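Holanda Floral Hall
A thread on cut flowers and vases for member households (1/6)

Member households are reminded that the spring vase exchange is open to all. Clean glass vases of any color may be left at the Jellholm Street desk through Saturday, February 24, 2024.
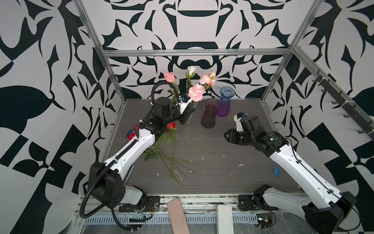
2/6
Colored glass has been the most requested item on the exchange table since December. Clear glass remains the most practical choice for roses – the water level can be checked at a glance.

3/6
Stems should be recut at an angle before they go into water. Leaves below the waterline should be removed. Tall stems belong at the back of an arrangement, with fuller blooms lower and toward the front.

4/6
Vases with ribbed sides require a soft bottle brush. Members are asked not to return glass with residue in the grooves. The desk turned away 20 pieces last season for this reason.

5/6
The exchange holds 96 vases at present. Each household may take two. Chipped glass cannot be accepted – please wrap it and dispose of it at home.

6/6
Questions about drop-off may be directed to Everaldo Conceição at the front desk, extension 700.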